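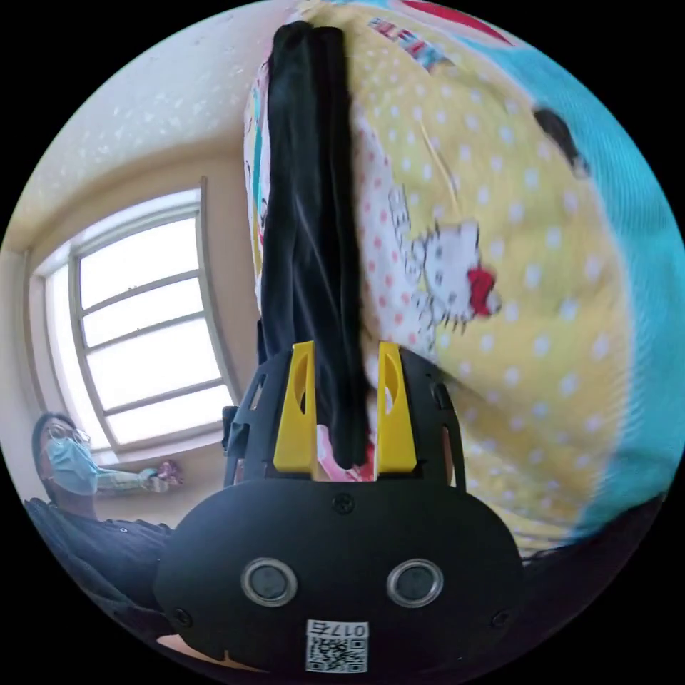
Temps de lecture : 2 min

Bon, je fais vite, j'ai un train à 17 h. On m'a demandé où en est le réseau de capteurs de Cluddale, donc voilà.

Rappel pour ceux qui débarquent : des petites balises solaires sur les lampadaires, qui mesurent humidité, bruit, particules. Projet Skidden. Envoi des données toutes les 40 secondes, en théorie. En pratique, février a été long. Panneaux minuscules, ciel gris, batteries à plat dès 16 h. J'ai perdu 1513 relevés sur la seule balise du pont – et c'était la mieux exposée.

Ce que j'ai changé :
- veille profonde entre deux mesures (j'aurais dû commencer par là)
- envoi groupé, par paquets de 100
- la carte Prornent remplacée par une Menzies, moins gourmande, doc épouvantable

Depuis, ça tient la nuit. Pas toutes les nuits. La balise de l'école redémarre toute seule vers 3 h du matin et je ne sais pas pourquoi, j'ai vérifié les soudures, l'antenne, le régulateur. Rien. Si quelqun a une idée je prends.

Côté mairie, on me parle maintenant de surveiller aussi les places de parking. Mouais. Autre capteur, autre budget, et franchement j'aimerai d'abord que l'existant marche. 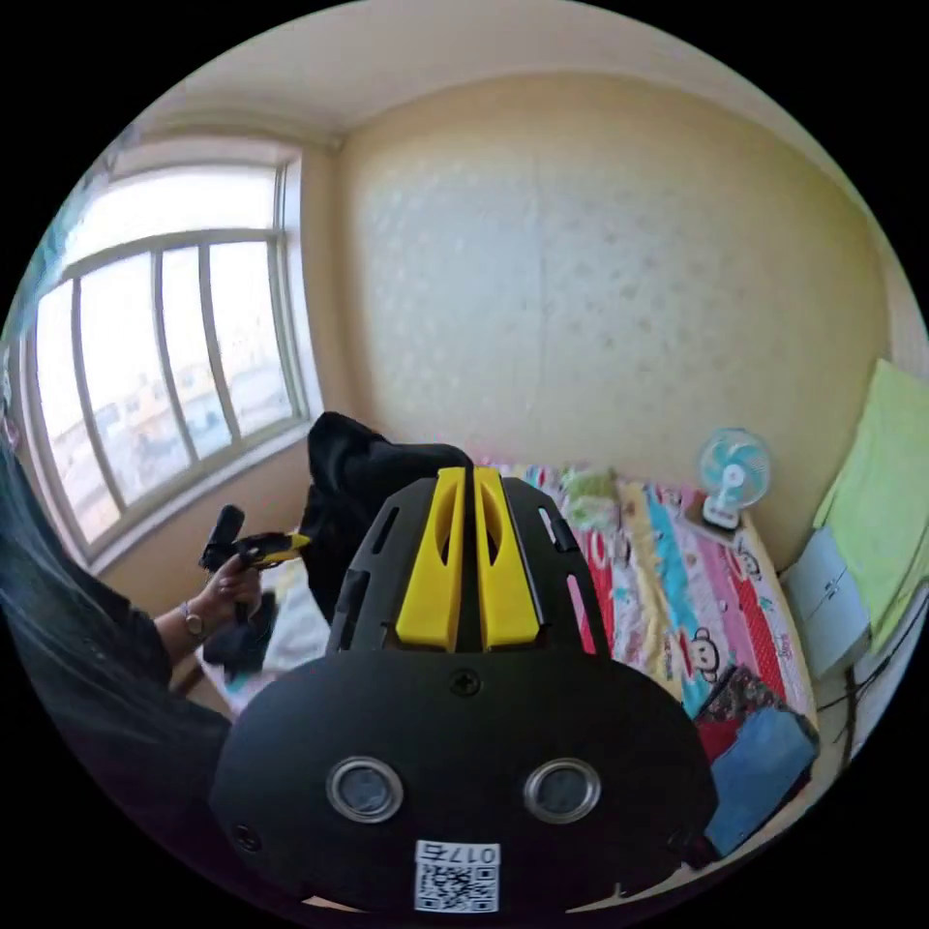 Fraser MacRitchie : pour la balise de l'école, regarde du côté du watchdog. Même souci chez moi, le module radio mettait trop longtemps à se reconnecter et la carte repartait de zéro. J'ai rallongé le délai, plus un seul redémarrage.

Pas bête. Je teste ce soir en rentrant.

2 commentaires
Dernière mise à jour : mars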